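Getting berry stains out of a white laminate counter 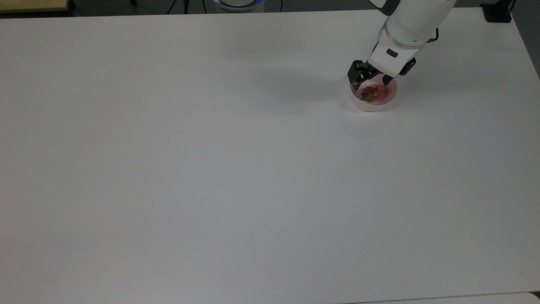
Details
Posted September 2023 in Kitchen and Laundry
Views: 1,873

We moved into a rental in Prurndale last month and the kitchen has white laminate counters. I left a bag of frozen strawberries to thaw overnight and it leaked. I wiped it up in the morning, but there is a pink patch the size of a saucer next to the sink. Dish soap took off the sticky part and did nothing to the color. I don't want to scratch the finish, and our deposit is $900, so I would like to fix this before the inspection in November. What should I try first?
Posted by tallgrass_lane

Replies

baking soda
Posted by mop819

Baking soda and water mixed to a paste a little thicker than toothpaste. Spread it over the stain, lay a damp paper towel on top and leave it for an hour. Wipe it off with a soft cloth. Don't scrub with it, or you will dull the shine. You may need to do it two or three times. I had a blueberry stain in our old place in Bindcombe and it was faint after the first round and gone after the second.

If there is still some pink left, put regular 3 percent hydrogen peroxide from the drugstore on a cotton pad and set the pad on the spot for ten minutes. Rinse well. Try it first somewhere that doesn't show, like behind the toaster. Keep it away from the seams, where liquid can get under the laminate and swell the board. Skip scouring powder and the green side of the sponge.

Also check your lease. Mine listed stains under normal wear if they were small.
Posted by Bindcombe_renter

Are you sure it's laminate? My sister had the same problem and hers was quartz. Peroxide was OK on that too, but on marble I would ask somebody first.

Lemon juice worked for me on a cutting board. Never tried it on a counter.
Posted by kettle208

Update from tallgrass_lane: It is laminate, I asked the landlord. Two rounds of paste and one of peroxide. I can only find the spot now with the light on over the sink. Will do the peroxide once more this weekend.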